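Workshop tips: looking after a two-arm table cell

These are my notes from two years with the sorting cell in our small workshop at Custside. Your arms may be of other make, so read your manual first and use this only as extra help.

Start with the power off. I turn off the main switch, pull the plug and put it in my pocket. Then I hold each arm with one hand under the elbow before I release the brake, because a loose arm comes down fast.

Wipe the joints with a dry cloth every Friday. Dust collects at the edge of the joint covers, and an old soft toothbrush takes it out well. Do not spray cleaner directly on the arm. Put a little on the cloth, and keep it away from the seals.

Gripper fingers need more attention than people think. Close them slowly on a strip of office paper and pull. If the paper slides out from one side, the fingers are not parallel. Loosen the two small screws, close the fingers on a flat piece of metal, and tighten again – a little on one, a little on the other. My colleague Kanako Sakamoto marks the screw heads with white paint, so she can see if one has turned.

Keep a notebook beside the cell. Ours has 151 entries now, most of them one line. When the left wrist began to make noise in July, we found the same noise written down 26 pages before, with the cure. 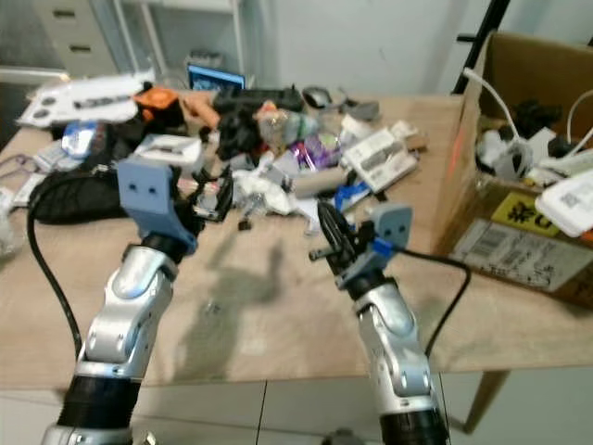
Cables are the part that wears out first, in my experience. Before a long run, move each arm by hand to its farthest corner and watch what the cable does. It should make a wide, easy curve, like the black ones standing out to the side of each arm, and it should have no sharp bend near the gripper. Look also at what it can catch on the way. On a full table a loop can lie across a bag or hook a cardboard box, and then the arm pulls the whole thing along. If the cable rubs always in one place, wrap that place with cloth tape and look again after a week.

For spare ties I buy the soft reusable kind from Yeoh. Hard plastic ones cut into the cable jacket when they are pulled too tight.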